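## 3. Demonstration procedure

The task is clearing small objects from a box and a tabletop. The operator works with two hand-held grippers, one per hand, and each recording covers a single pick. We logged 685 picks in October and kept 545.

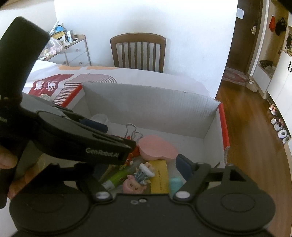

*Figure 1. Two hand-held grippers at the box.*

Picks from the box took longer than picks from the table. The walls limit the approach angle, and small items sit close together. Matúš Malý replayed the rejected recordings and tagged each with a cause.

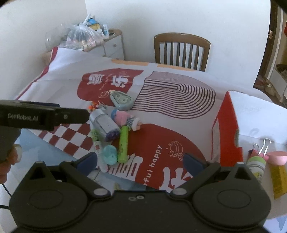
**Likivel Student Robotics Team, Tristengate**

For the table runs, objects lie directly on a printed cloth. The finger pads start open above the target.
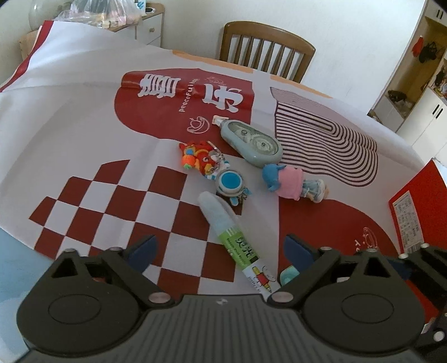
Training used the kept picks only, with 94 held out for testing.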